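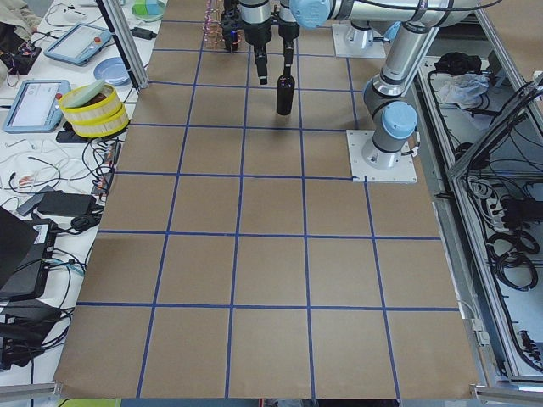
How much brown paper do you need to wrap a bottle of wine?
You need a piece wide enough to go around the bottle with two inches of overlap, and as tall as the bottle plus four inches at the top and half the bottle's width at the bottom.

That's the short version, and if you're standing in the kitchen with your coat on and the taxi outside, go ahead and cut your paper and good luck to you. If you have a little longer, pull up a chair, because wrapping a bottle is one of those jobs that looks fiddly and annoying the first time and then becomes a real pleasure once your hands know what they're doing. I've done it for housewarmings, retirements, teachers, the neighbors who took in our mail all summer, and more Christmases than I'd like to add up, and I still like it better than any box.

What you'll need

Brown kraft paper (more on this in a minute)
Scissors, the long-bladed kind if you have them
Clear tape or double-sided tape
A pencil
String, twine or ribbon
A tag, if you like tags
A dish towel

The dish towel goes under the bottle while you work, so it doesn't roll off the table. I learned that with a very nice bottle of olive oil. The kitchen smelled like a salad until spring.

Choosing your paper

Kraft paper comes in different weights, and for bottles you want it on the lighter side. The heavy stuff that movers wrap plates in is wonderful for plates, but it fights you at the neck and it springs back open at the bottom just when you've reached for the tape. The very thin stuff tears when you pleat it. If you can crumple a corner in one hand without much effort, and it doesn't rip when you smooth it back out, you've got the right one.

I buy mine on the roll from Lindholm, the art supply store next to the Iltside bus station. It's their own plain roll, 66 feet long, and it gets me from September to New Year's with enough left over to line a drawer. Flat folded sheets from the supermarket work too, but they have creases in them, and if creases bother you (they bother me) you'll be out ironing paper at eleven at night. You can iron it, by the way. Low heat, no steam, and put a pillowcase on top.

Most kraft paper has a shiny side and a dull side. Neither one is the correct side, whatever your aunt says. I put the shiny side out for wine and the dull side out for anything homemade.

Before you start

Wipe the bottle down and dry it well. If it's been in the fridge, let it come all the way up to room temperature first. A cold bottle sweats, the sweat soaks the paper, and you'll see dark patches coming through before you get to the party. Peel off the price sticker now too. I know you know this, but I have given a bottle with the price on it to somebody who'd just told me how much she loved a bargain, so I mention it.

Clear more table than you think you need.

Wrapping the bottle, the classic way

Lay the bottle on its side on the paper and roll it once, all the way around, marking with your pencil where it starts and where it stops. Add your two inches of overlap past the second mark. Then check the height: four inches of paper beyond the top of the bottle, and at the bottom just enough to fold in and reach the middle of the base. Cut it out. Cut it a little generous if this is your first one, since you can always trim.

Fold over half an inch along one long side, toward the inside, and press the fold with your fingernail. This gives you a crisp finished edge where the seam will show, and it's the single thing that makes people ask if you had it done at the store. Please don't skip it.

Set the bottle on the unfolded side, lined up so the extra four inches stick out past the top. Tape that raw edge straight to the glass with one small piece, halfway up. One piece is plenty, and it'll peel off without taking the label along if you put it on the glass and stay off the label.

Now roll. Keep the paper snug with your thumbs and let the bottle do the work. When you come around to the folded edge, run double-sided tape down the inside of it and press it closed from the middle outward. If the seam is wandering off to one side, unroll and start over. It'll only wander further, and it's much easier to fix now than with a ribbon on.

For the bottom, push in one little section of paper toward the center of the base, then the next one beside it so that it overlaps the first, and keep on going around like you're closing up a pie. Small pleats lie flatter than big ones. When you get back to where you started, tuck the last one in and put a piece of tape over the middle. If you want to be fancy, cut a circle of paper a bit smaller than the base and glue it on top of all those folds. Stand the bottle up and press down gently, and give it a wiggle. If it rocks, you've got a lump in there somewhere. Open it up and flatten it.

For the top, gather the paper in around the neck with both hands. Don't twist! Twisting makes it look like a piece of taffy and it almost always tears at the shoulder. Gather in small soft folds, the same as you'd gather a curtain, and hold it closed with one hand while you wind your string around with the other. Go around 2 times, pull it snug, and tie a plain knot before you tie your bow. The knot holds everything and then the bow can be as silly as you please.

The paper sticking up past the string can be left as a ruffle, trimmed straight across, or cut with pinking shears. I like it straight for wine and ruffled for syrup.

The pleated front

If you've got the hang of the plain way and want to show off a bit, cut your paper six inches wider than usual and, before you wrap, fold a few narrow pleats down the length of the sheet. Put a strip of tape across the back of them to keep them in place. Then wrap as before with the pleats facing front. You can slide a sprig of rosemary or a folded note into one of them. My sister-in-law had a note from me in there for a year before she found it, so maybe tell people.

Two bottles together

Wrap each bottle by itself first, then stand them side by side and tie them together at the widest part with plenty of string, crossing it between them in a figure eight. The necks should each have their own string as well. This holds up nicely for carrying in your arms but I wouldn't trust it in a bicycle basket.

Strings and trimmings

Cotton kitchen twine is my everyday choice. Sondach makes a waxed linen thread that holds a knot like you wouldn't believe, and it comes in a rust red that's lovely against the brown. For a Christmas bottle I use a wide velvet ribbon and save it from year to year, and my family has been trained to hand it back. Duvum tags are good if you write with a fountain pen, as the ink doesn't feather on them. An ordinary luggage label does the job just fine with a ballpoint.

When things go wrong

The paper tore at the shoulder. Put a patch of the same paper behind the tear with a dab of glue stick, then tie your string a little lower to hide it.

The bottom keeps popping open. Your paper is too heavy, or too long at that end. Trim it back and try again, and hold the taped base flat against the table while you say the alphabet.

The whole thing looks baggy. You let go while rolling. Everyone does. Start over from the first piece of tape, and this time have someone else answer the phone.

It's a square bottle. Wrap it like a box up to the shoulder, then gather the top like a round one. Gin people, this is for you.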